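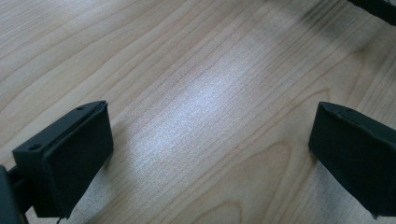
The open fingers of a hand-held gripper over a wooden tabletop.

Rasuro Releases Calibration and Grasp Labeling Tools for Hand-Held Grippers

March 24, 2024

The Rasuro Laboratory has released a new version of Oser, its software package for preparing demonstrations recorded with hand-held grippers. The release adds automatic detection of finger opening, a revised method for tracking the position of the tool, and a review program that allows staff to correct labels before the data is used to train a control policy. It is available to partner institutions under the same license as the earlier version.

Oser takes the video recorded at the gripper and produces, for each moment, an estimate of where the tool is, how it is turned and how far apart its fingers are. A robot arm fitted with matching fingers can then be trained on these estimates. In previous versions, the finger opening was measured from printed markers attached to each finger. The new version measures it from the outline of the fingers themselves, and markers are now optional.

According to Kálmán Fekete, who leads the perception group at Rasuro, the change was requested by operators. "Markers wear, and they come loose," Mr. Fekete said. "A session could be lost to a corner that had peeled. We wanted the software to work from the shape of the fingers, including when they are black and the light is uneven."

Reflections on smooth work surfaces received particular attention during development. Glare on a tabletop can remove the fine detail on which position tracking depends, and the earlier version often reported a sudden jump when the gripper passed over a bright area. Oser now assigns a confidence value to each region of the view and gives less weight to those that are washed out. Where too little detail remains, the software marks the interval as uncertain and leaves the decision to a reviewer.

The new methods were tested on a set of 3533 recorded demonstrations, of which 733 had been set aside under the earlier version because of tracking faults. After reprocessing, 300 of the rejected recordings met the laboratory's acceptance standard without manual correction. The remainder are still excluded from training. A table of results by task type is included with the release notes.

The review program was written by a team under Amber Goossens, head of tooling. It shows the video beside a plot of finger opening and lets the reviewer move the start and end of each grasp. Periods in which the gripper is open and holding nothing are labeled separately, so that approach and release movements can be studied on their own. Ms. Goossens noted that these periods had been trimmed in past data sets.

"The planner has to know what the hand does before it touches anything," she said. "We were throwing away the part that several of our partners asked us for."

Du Plessis, the engineering firm that supplies the laboratory's robot arms, has updated its control interface to accept files from the new version directly. Users of other arms may continue to export in the older format, which will be supported until the next major release. Files created with the earlier version can be opened but must be calibrated again before finger opening is reported.

The laboratory plans to publish a further update in August. It will address recordings made with two grippers at once and will raise the limit on batch processing to 1000 recordings. Requests for access should be sent to the Rasuro tooling office by an authorized representative of the requesting institution. Existing license holders do not need to reapply.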